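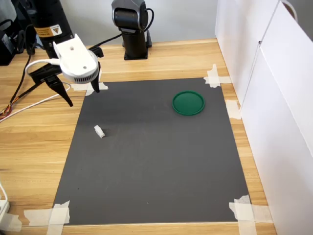 Long tapered fingers or short flat pads for thin round parts?

Posted in Grippers and End Effectors by Ultisura

I have two parallel grippers on loan and have to recommend one on Tuesday. The task is a shallow round lid with a raised rim, face up on a dark gray mat, plus one small white piece roughly the size of a fingertip. Gripper A has long tapered fingers. Gripper B has short flat pads and more closing force.

I ran 200 attempts with each, same controller, same approach speed. On the small piece they are equal. On the lid, A fails 29 times and B fails 471 percent more often per hour of run time, but B also cycles faster, so I don't trust that number. The failures with A are nearly all slips off the rim after contact. With B the pads land on top of the rim and the arm stops on a force limit.

Is the finger shape the deciding factor, or should I fix the vision side first? The camera cable also hangs across the work area in some poses and I don't know if that matters.
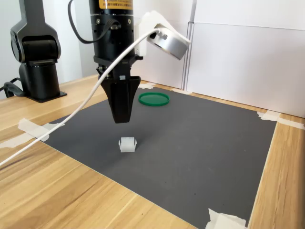 The wrist orientation is fixed, fingers straight down, for all of the runs. I would like to keep it that way because the path planner has trouble near the second arm.

Tags: parallel gripper, finger geometry, wrist camera, bin-free picking

3 replies, 785 views

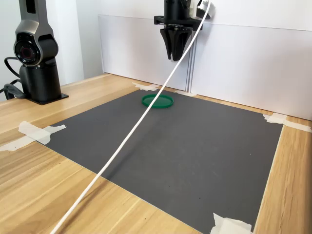
Schmieder
Forum moderator, integration engineer

Drop the per-hour figure and compare failures per attempt. You have equal attempt counts, so a plain table is enough.

On a low part with a raised rim you have two options. You can close on the outside diameter, which needs a stroke wider than the lid and fingertips that get down close to the mat. Or you can put the closed fingers inside the rim and open outward. Tapered fingers suit the second option. Flat pads usually don't, as they need more room inside the rim before they can open. Check that your controller lets you set force in the opening direction. Some only regulate it on closing, and then you get whatever the motor gives at its current limit.

For the slips, log finger position at contact and again after the lift. If the two values differ, the lid is moving in the grip and you need a higher-friction tip. If they match and the lid is still on the mat, you missed in Z.

The cable matters for two reasons. It can pull on a camera bracket, particularly a printed one, and shift your hand-eye calibration by a small amount that depends on pose. It can also cross the view. Route it up the arm with slack at each joint, recalibrate, and repeat the lid runs before you change any hardware.

Lalari
Member

I'd take the long ones. We had short pads on a similar job and swapped them in February. Tape the mat down well on all corners too, if it creeps your Z is fine but your XY is off.

Vorkadwood
Member

Agree with most of the above. One addition on test order. Don't run all of A and then all of B. Alternate in blocks, otherwise any drift in lighting or calibration is charged to whichever gripper came second.

This is the sequence I use for lids and caps:

1. Jog to the mat surface with the fingers closed and record Z at the corners and the center. Use the fitted plane, not a single value.

2. Place the lid by hand at the center and teach the inside grip. Lower the closed fingers into the lid, stop short of the bottom, open until the position reading stalls, then lift.

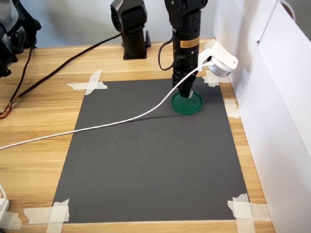 3. Move the lid toward the back of the mat and repeat with the taught offsets. A change in failure rate here points to calibration.

4. Only now turn on detection and compare the reported lid center with the taught one.

5. Swap grippers, enter the new tool length, and start again from step 1. The tool length is the value people forget, and a pad landing on the rim is the typical symptom. I would check that on your gripper B before writing the recommendation.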